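Chapter 4
Keeping Older Equipment in Service

What this chapter covers
How organizations decide when to repair, upgrade or replace equipment
The difference between service life and book life
Reading a maintenance record
Parts supply and the cost of waiting

Most of the equipment in an office, a clinic or a small plant is neither new nor broken. It is somewhere in the middle years of its use, and the people in charge of it have to decide each year whether to spend money on it or save that money toward a replacement. Chapter 3 dealt with buying. In this chapter we look at what happens afterward, over a period that is usually much longer than the buyer expected.

Take the regional water office in Zesalberg. When its managers drew up a full inventory in March, they found 2,140 items on the books that had already been written down to zero value. On paper these items were worth nothing. In practice they included the pumps at two stations, most of the billing computers and the only scale in the chemical store. The accountants had set a life for each class of item when it was bought, and the items had simply gone on working past that date.

The period set by the accountants is called book life. The period during which an item does its job at an acceptable cost is called service life. The two are often confused, even by experienced managers. Book life is fixed at the time of purchase and follows tax and reporting rules. Service life depends on how hard the item is used, how well it is looked after, and whether parts can still be found for it.

4.1 Three choices

For any item past the middle of its service life there are three choices. It can be repaired, meaning that it is brought back to its earlier condition. It can be upgraded, meaning that one or more parts are exchanged for better ones, or parts are added, so that it does more than it did before. Or it can be replaced.

Repair is usually cheapest on the day. Its real cost shows up in the record, when the same item comes back for the fourth or fifth time. Replacement costs the most on the day, and it brings costs that are easy to leave out of a budget: moving, training, disposal, and the weeks in which staff work more slowly than they did before.

Upgrading lies between the two. It works best on equipment built in separate parts with standard connections. Desktop computers and servers are the usual case. Memory, storage and expansion cards can each be changed without touching the rest, and a machine bought for one job may end up doing another. Sealed equipment, such as most handheld meters, gives the owner no such option.

4.2 What the record shows

A decision among these choices is only as good as the maintenance record behind it. A useful record gives the date of each job, the part involved, the hours spent and the time the item was out of use. The last of these is the one most often missing. The Sabbagh printing works kept careful notes of parts and labor for years and left out idle time entirely. When a clerk went back through the order book to fill the gap, one folding machine was found to have cost roughly $3,000 in late jobs, far more than its repairs.

Records also show patterns across a group of similar items. If one power supply fails, that is a repair. If several of the same age fail within a season, the owner has a planning problem, and the remaining units should be looked at before they fail too.
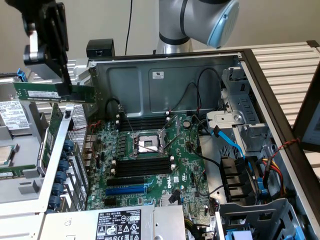
Gopinath Kartha objects that this way of thinking puts too much weight on the record and too little on the supply of parts. In his view an item with a poor history and a full shelf of spares is a safer thing to own than a reliable one whose maker has closed. He would have every inventory list the source of each main part beside its price.

The objection is a fair one, and section 4.3 takes it up. The case used there is Fokodau, a ferry line that ran its ticket machines well past book life and then lost its only supplier of printer heads. The line had money set aside for repairs. It could not spend it, and passengers bought paper tickets from a table on the dock until replacement machines arrived.

Before reading on, choose one piece of equipment you use every week. Find out when it was bought, and write down who you would call if it stopped working - and where that person would get the part. Keep your notes. You will need them for the exercise at the end of section 4.3.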